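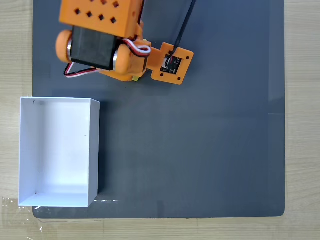 Figure 4.1 Small servo arm, mat and open box, seen from above

Chapter 4
Choosing a Kit Arm

By the end of this chapter you should be able to read a kit supplier's parts list, work out what a small arm can and cannot lift, and write a one-page review that another buyer could use.

Chapters 2 and 3 dealt with arms bought whole. They arrive bolted to a plate, with a controller in a steel cabinet and a service agreement to sign. A kit arm comes as a bag of printed links, a set of servos, a driver board and a booklet. The buyer puts it together, sets it up and fixes it. In exchange the price is much lower, and a broken part can be printed again overnight.

The kit used for the exercises in this chapter is the Bikholm, sold by Zumness. We worked from the version listed on Jul 2, 2018. Later versions may differ in the wiring and in the colour of the printed parts, but the joints go together in the same order.

4.1 What is in the price

A kit price covers less than new buyers expect. The Bikholm is sold at two levels. The base level costs $400 and includes the printed parts, the servos and the driver board. The full level costs $69 more and adds the camera board, its mounting plate and a longer cable. Neither level includes a power supply, a work surface or anything to pick up.

Hwa-young Jin, who bought kits for the Fledthorpe training centre, kept a record of what each arm cost by the time it did its first useful job. Clamps, spare screws, a second power supply and freight on a replacement servo all went on the sheet. Her advice to students was to plan on $500 for the base level and to treat anything left over as the spares budget.

4.2 The work surface

Most early faults blamed on the arm come from the bench. A glossy top throws reflections that a small camera reads as edges. A matte mat in a dark colour is cheap and solves most of this, though even a good mat will show a glint under a strong lamp.

The target matters as well. For the exercises we use a toy building block and an open white box. The block should stand out clearly from the mat. 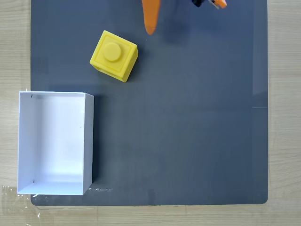 Place the block where the gripper can come down on it from above, and leave clear space on the side where the fingers will open. Turn it a little between runs. An arm that can only pick up a block lying square to the mat has not been tested in any way that helps a buyer. Keep the box in one place until the pick is reliable, then begin moving it as well.

4.3 What a review should report

Eoin Gilmartin and Siobhán Egan reviewed the Bikholm for a trade newsletter and disagreed on the result. Gilmartin marked it down for the booklet, which leaves out the step for centring the servos before the links go on. Egan thought this a small fault in a kit that is easy to take apart again – she had the shoulder off and back on within her lunch break. Both reviews were useful. Each said what was tried, on what surface, with what object, and what the writer did when it failed.

Before going on, read the parts list in Appendix B and mark each item you would need to buy separately.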